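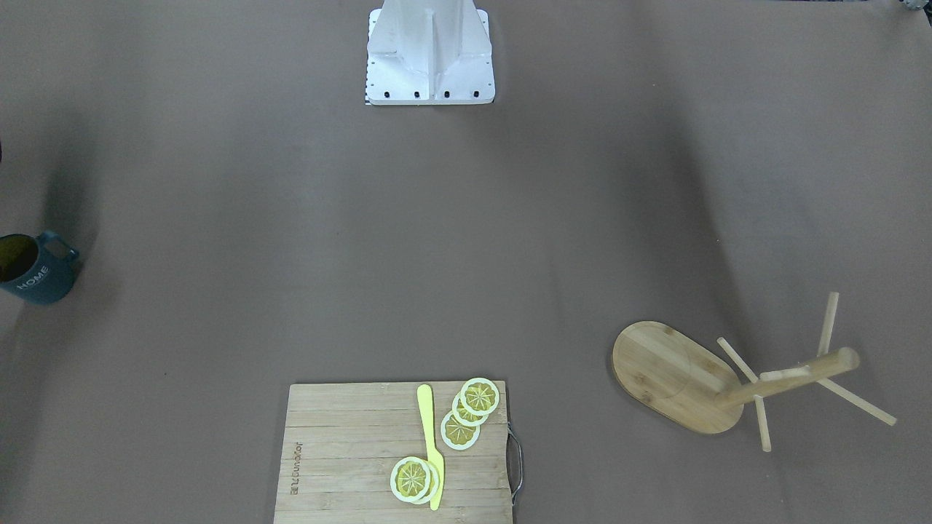
A customer who bought the very first Judik base asked me why on earth anyone would pay for a mount when a couple of C-clamps and a scrap of two-by-four will hold a hobby arm down just fine. Fair question! I used clamps myself for a whole winter, and every time the arm swung out to full reach the board crept a hair to the left, and then all my saved positions were junk and I got to teach them over again. So I bent up some metal, painted it white, and that's how I ended up with a product page.

Judik Tabletop Base
Updated 1/1/18
Price: see the order form
In stock: yes, small batch

What it is

The Judik is a flat-paneled metal stand for a small arm like the Stovard kit. You put it at the back of a table, bolt it down through the base plate (that's the row of black heads along the front edge), and hang your arm off it. The center fin is there for stiffness. My first version didn't have one and you could feel the whole thing twang when the elbow stopped short, which was kind of funny the first time and not after that.

The sides flare out so you can get a hex key in without skinning your knuckles. There are extra screw holes in the side panels too, and people use them for whatever they want. I run my cables off mine.

The checkered strip

Down one side there's a thin black-and-white checkered strip. If you've got a camera looking at the table, it gives your software something with nice sharp corners to find. If you don't have a camera, leave it alone, it doesn't hurt anything. Please don't peel it off and then write to me asking how straight it has to go back on (very straight).

What I practice on

I build these in a shared shop called Au, and we have a kitchen corner, so my test table is mostly stuff from the kitchen. A HOME mug, a bamboo cutting board with lemon slices and a yellow knife, a wooden mug tree. The mug tree is the hard one. Standing up it's easy enough, but lay it on its side with the pegs going every which way and you'll find out fast how good your grip planning is. I like to keep the middle of the table clear so there's room to set things down.

Specs, such as they are

Weight: 20 pounds, so lift with your knees
Finish: white
Fits: Stovard kit arms straight out of the box, Conder arms with the adapter plate
Tested: 2,000 full swings on my own bench, then I checked every bolt
Assembly: 2 hex keys (included) and a free evening

Things people ask

Does it work on a folding table? It'll go on, sure, but the table is going to wobble and you'll blame me. Get something heavy.

Do I have to drill my table? Yes. I know. Drill through a piece of scrap first, check the holes against the base plate, and then do the real one.

Can I get it in black? I tried a black one and kept losing the screw holes in bad light, so no, sorry.

How long does shipping take? I pack orders in batches and they go out within 3 weeks. January is slow because the shop is freezing and the paint takes forever to cure.

The Conder adapter plate is sold separately. Put a note on the order form if you want one and I'll toss it in the same box.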